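Picard Office Services
Updates on workplace moves, storage and shared spaces
Friday, November 1, 2024

Thread: Preparing your department for the Bekex building move. Please read all posts before submitting your floor plan.

Picard Office Services will begin moving departments into the Bekex building in February. The move covers 888 workstations on two floors. Each department has been assigned a move group, and the group letter is printed on the notice sent to your department office.

Department heads are asked to confirm their contact person through Skedura, our booking system. Requests sent by email or left at the front desk cannot be entered into the schedule. If your contact person changes, please update the entry yourself.
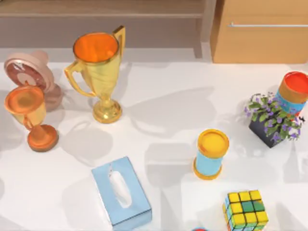

Crates will be delivered 10 business days before each group's move. Every employee receives 2 crates for files, reference books and desk supplies. Personal belongings are packed and carried by the employee, and our insurance does not cover them. A table like this one, with a gold trophy cup, a desk fan and a potted plant with purple flowers, would be treated as personal property in full unless the department lists an item as its own. Departments that wish to list awards or shared items should use Form C, which is attached to the Skedura entry.

Labels must show the group letter, the new room number and the employee's last name. Place them on the short side of the crate. Crates without a room number will be held at the loading area until they are claimed.

A question we have received several times: may furniture be moved from the current offices? In most cases, no. The Bekex building is being furnished under a separate agreement with Zestevton, and existing desks will go to other sites. Height-adjustable desks issued on medical grounds are the exception - these will travel with the employee.

Storage in the new building will be shared between neighboring desks. Departments holding paper records should review them now against the retention schedule. We expect to recycle some 3,000 pounds of paper before the first group leaves.
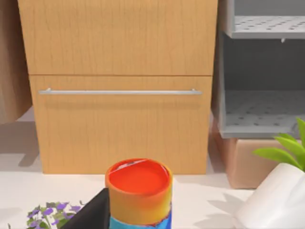 Drawer front in wood with a metal bar handle.

Keys for lockable storage will be issued by the building desk on the first morning. Please do not tape keys to furniture or leave them in an unlocked drawer. Lost keys should be reported the same day. The department is charged for a replacement lock.

Records marked confidential may not travel in open crates. Sealed containers can be requested in Skedura under "Special handling." Requests close one week before your group's move date.

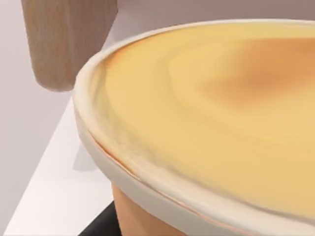
Kitchens and break areas will be stocked by the building, and departments are asked to leave old dishes and small appliances behind. Shelf space on each floor is limited. Large round pieces with a thick rim, such as the cream-white one shown, take up more room than the new shelves allow and should be taken home or donated. Donation bins will be available in the current lobby until the last group has left.

Parking passes for the Bekex building will be mailed separately. Current passes remain valid at the old site through the end of February. Employees who use the bicycle room need to register again, as the new building has its own access list.

Floor plans are due in Skedura two weeks before crate delivery. Plans received after that date will be assigned the standard layout. Changes may be requested once the whole group has moved in.

Replies to this thread are read on business days between 9 a.m. and 4 p.m. For questions about a specific room or crate, please include your group letter.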